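4. Setting up a class reading list in Bollum

Have your class code ready before you start. It is printed on your school's welcome letter.

Step 1. Sign in and open Classes. Choose the class, then select Add reading list.

Step 2. Type the title of each poem or story. Bollum fills in the poet's name and the line count where it can. Check both. 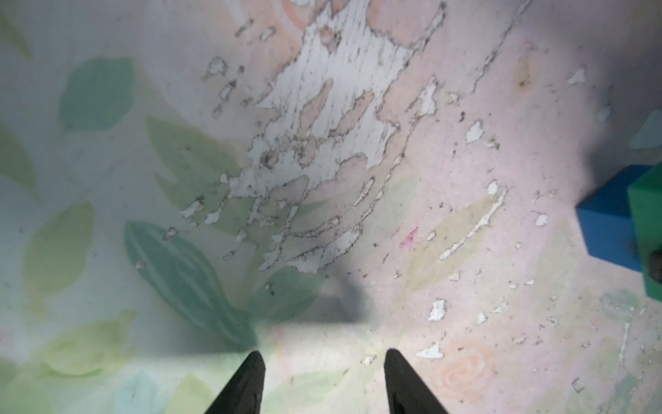 Step 3. Set the number of questions per text. A list can hold up to 30 texts.

Note: Short-answer questions are marked by the teacher – only multiple-choice questions are scored automatically.

Step 4. Select Preview to read the list as a student sees it. Line breaks in pasted poems are sometimes lost. Put them back by hand.

Caution: Deleting a list also deletes the student answers saved with it.
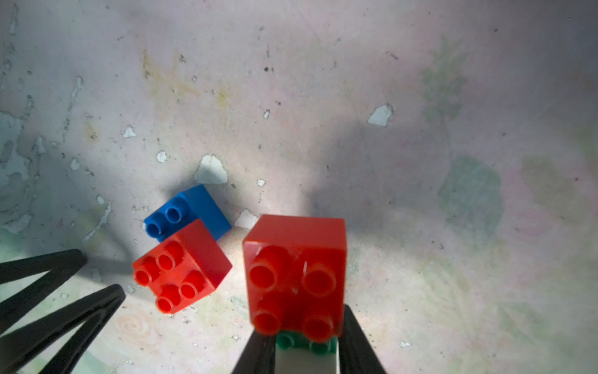
Step 5. Select Publish. Students see the list the next time they sign in.

If a list does not appear, see error 738 in section 9.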